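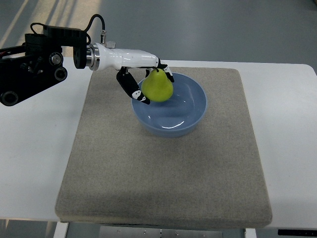
FOR IMMEDIATE RELEASE

# Garasholm Festival Gives Its Whole Program to Actors Billed Fifth or Lower

**GARASHOLM.** The Hullutora Screen Festival will return to the Simard Theater this June with 61 features and shorts, every one of them chosen for somebody whose name appears in the credits after you have started looking for your coat.

The rule for this year's program is simple and was argued over for most of the winter. To be honored at Hullutora, a performer must be billed fifth or lower. Leads may attend. They may buy a ticket, sit down, and clap for the woman who played their landlady.

"We have spent years giving prizes to people who already have shelves for them," said a festival spokesperson. "This year we asked our members who they stop the movie to look up. We got a very long list of bartenders, desk sergeants and disappointed uncles."

Members sent in 300 suggestions. The programmers threw out anyone who had ever been on a lunchbox, then anyone who was really a lead having a quiet year. A long discussion followed about an actor billed fourth in theaters and sixth on the DVD. He is in. The DVD was ruled to be the corrected text.

## What's Showing

The festival opens with *The Understudy's Coat*, a backstage comedy in which the star is on screen for most of the running time and the wardrobe assistant is the only person anybody remembers afterward. It will be followed by a talk with the cast, seated in reverse billing order. The star has been told which end of the table is his and has taken it well.

Other strands include:

- **Second Policeman**, a full afternoon of detectives who are not the detective. Expect raincoats.
- **Best Friend, Divorced**, covering two decades of romantic comedies from the point of view of the person holding the wine.
- **Man at Counter**, a program of shorts, each built around a role without a name.
- **Mom on Phone**, which sold out at last year's preview and has been moved to the big room.
- **Killed Before the Titles**, the late show, starting at 11 p.m. and not suitable for anyone who gets attached easily.

Each screening comes with a one-page profile of its honoree: where they grew up, what they did before acting, and which commercial you know them from. That last item was added at the insistence of the box office, where staff answer the question in person every year and would like their evenings back.
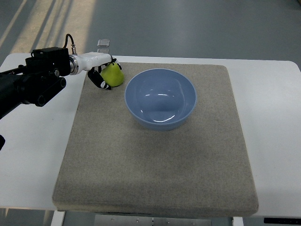 ## The Profiles

The pages are the work of Traleck, the reference publisher that has supplied Hullutora's program notes since the festival was held in a church basement with a bedsheet for a screen. Traleck's editors usually write up famous people, whose birthdays are easy to find. Supporting players turned out to be more trouble. One has four different hometowns in print and says all of them are wrong. Another has been listed for years as the brother of a man he has never met, and still gets a holiday card from the man's aunt.

Traleck will publish 100 of the profiles online during the festival, free to read. Every subject was sent a draft and invited to correct it. Most fixed a date or a spelling. A few asked for a better photo. One returned the whole page with a single change, "tall" to "very tall," which the editors have let stand.

"Ages have been checked where the actor was willing," Traleck said in a statement. "Where the actor was not willing, we have written 'trained for the stage' and moved on."

The profiles carry no net worth figures. Readers who came for those are directed to the rest of the internet.

## The Award

The festival's main prize, the Simard Stool, goes to a performer with a long career and no speaking part in the trailer. It is an actual stool. Past winners report that it is comfortable for short periods. There will be an acceptance speech, and it may run as long as the winner likes; the orchestra has been asked to stay home.

An audience prize for Best Reaction in the Background of Somebody Else's Scene will be decided by paper ballot in the lobby. Please bring your own pen. The festival bought pens last year and has none. 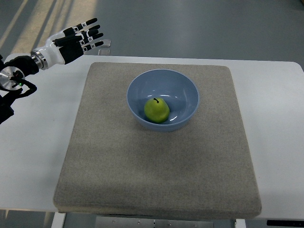

## Tickets and Seating

The Simard Theater holds 290, including the two seats behind the pillar, which are sold at half price and have developed a following. Festival passes go on sale in May from the box office and the Hullutora website. Single tickets are released at noon on the day before each show. Pass holders should still turn up fifteen minutes early, as a pass gets you into the building and has no power over the person already in your favorite chair.

Doors for the opening night are at 6:30 p.m. The film begins at 7. Dress is described on the invitation as "supporting," and the festival declines to say more about it.

The end credits of every film will be shown in full, at their proper size, with the house lights down. The exit doors will not be locked during this time. Some members did ask.

## Press

Accreditation is open to print, broadcast and online reporters through the festival office. Interviews with honorees can be arranged at the theater in the mornings. Requests to interview leads will be passed along when there is a gap in the schedule.

## About Hullutora

The Hullutora Screen Festival is held each June in Garasholm. It shows films of all kinds and serves one kind of sandwich.

**Media contact:** Festival Press Office, Simard Theater, Garasholm

###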